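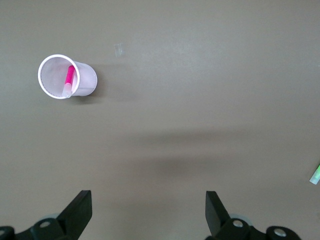 Peltach gripper kit: progress report to the Emley fund

22 March 2022

Where we've got to

Hello again, and thanks for being patient while I pulled this together. You gave us the money to find out whether the Peltach kit is something a small workshop or a college department could buy, bolt together and get real use out of, so that's the question I've tried to stick to. Short version: I like it more than I did in my last report, I still have grumbles, and I'd want to see two things fixed before I'd tell anyone else to spend their budget on it.

We have now logged 1133 attempts across the tabletop jobs, out of the 4000 I promised you by the end of September. That's behind where I wanted to be. The first stretch went on setting up and on waiting for a replacement cable (more on that below), and the pace since then has been much better. I don't think we need to change the target yet.

The desk-tidying jobs

Most of the recent work has been with pens and cups. I know it sounds like a silly thing to spend grant money on, but it's a lovely test! A marker is light, it rolls, and it has to go into a cup at a sensible angle. The white mesh cup is the one we use most. It's light as well, so if the arm catches the rim on the way in, over it goes, and then you have a cup on its side with a pink marker in it and another marker still waiting on the table. I've kept the lying-down cup as a starting position in its own right, as a real desk looks like that half the time.

Picking up a marker from the bare table is the strongest part. The flat black fingers open nice and wide, and they close on a barrel without squirting it out sideways, which the older set we tried used to do constantly. Standing a cup back up is the weakest part by a long way. The fingers want to pinch the mesh wall, and there isn't much to pinch. I've had better luck coming at it from the base end, slowly, but I wouldn't call it solved.

The wrist camera

The kit comes with a small camera that looks down past the fingers, and I'm a convert. I'd expected to rely on the overhead one and hardly touch this. Now it's the first thing I check when an attempt goes wrong.

Two niggles. The arm throws a big soft shadow on the table under our ceiling lights, and it falls pretty much where you're trying to work. We've put a lamp off to one side, and that helps a bit. The other is clear plastic. Any little see-through scrap nearly vanishes against our grey table top, to me as much as to the software, so small clear items are off the list until I've tried a darker mat.

The software side

Flinik, the control program that ships with the kit, has had an update since I last wrote. Saving a position used to take so many clicks that I'd lose my place, and it's now one button. Hooray for that. The manual hasn't caught up, though, and the screenshots in it show menus that no longer exist. I wasted an afternoon looking for a calibration page that had moved under Settings.

I did try the Vrabec add-on for suggesting grips. It was fine on boxes and poor on anything round. We only have it on trial, and I don't plan to pay for it out of your money.

Money and support

Spending is on track. The one cost I hadn't planned for was the spare cable, £185 with delivery, and it took nine working days to reach us. I've moved that across from the travel line, which we've barely touched. If you'd like it handled differently, shout.

Peltach's support desk have been friendly and fairly quick to reply, but they do send you back to the manual first, and see above about the manual. I've asked them for two things: a softer fingertip option for thin-walled items, and instructions that match the current version of Flinik. They say the instructions are being redone. I've had no firm answer on the fingertips.

What happens next

More cups, I'm afraid. I want a proper run with the mesh one upright, then on its side, then with more than one marker in play, all using the same settings so the results can be compared. After that I'd like to move on to folding cloths, which will show up quite different problems.

I'd also like someone who hasn't used the kit before to build it from the box while I sit on my hands and keep quiet. My own build notes are no use for judging that any more, I've had it apart too many times. Could you let me know whether the Emley open day would be a suitable place to do it? I'd need a sturdy table, two sockets and a morning.

The full attempt log is in the shared folder, with the failed ones left in.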